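4. Setting up the Gonda feeder for a cat

Read section 3 first if you have two cats. The Gonda can't tell them apart, whatever the box implies.

4.1 Put the feeder on a hard, level floor. Carpet throws out the scale under the bowl, and the "auto-level" setting doesn't fix it.

4.2 Fill the hopper to the 600 g line. The lid says 2 kg, but past 600 g larger kibble tends to bridge over the chute.

4.3 Hold the Nindon button until the light goes green. Allow nearly 7 minutes. The quick-start card says "instantly".

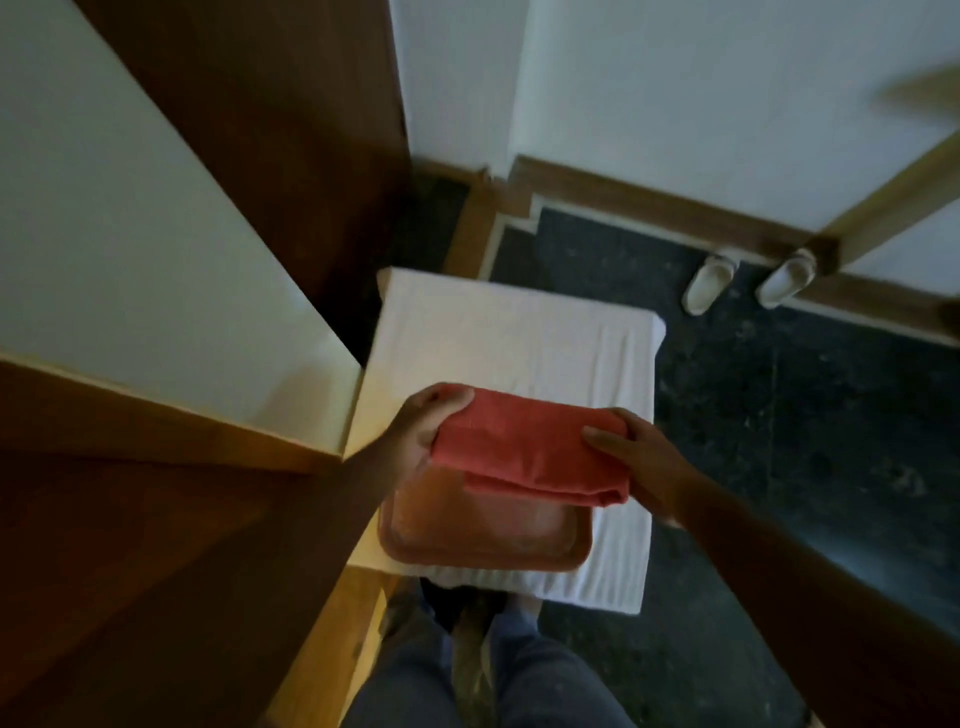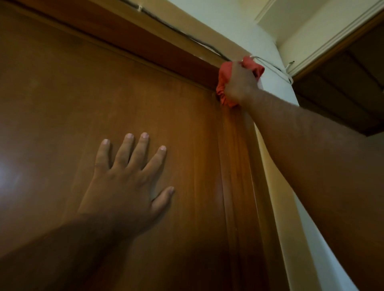 4.4 Set the portion by weight. The "smart portion" mode guesses from breed and age, and I'd leave it off. Yutong Yu tested it against a kitchen scale in November and got a different answer at every meal.

4.5 Run one empty cycle, then one with food, and weigh what comes out. Write it down. If the two readings on the display disagree with your scale, trust your scale.

Note: The Eichhorn app is optional. It wants your location and your email address, and gives you a colourful graph of meals you already knew about.

CAUTION: Don't rely on the feeder for a weekend away until it has run for 7 days while you're home. Backup batteries are sold as lasting 400 hours – Jörg Brandes has yet to see a set manage half that with the display on.

4.6 Wash the bowl by hand. The Bornorum steel bowl is labelled dishwasher safe, but the rubber ring under it isn't, and it doesn't come off easily.

For jams, see section 6.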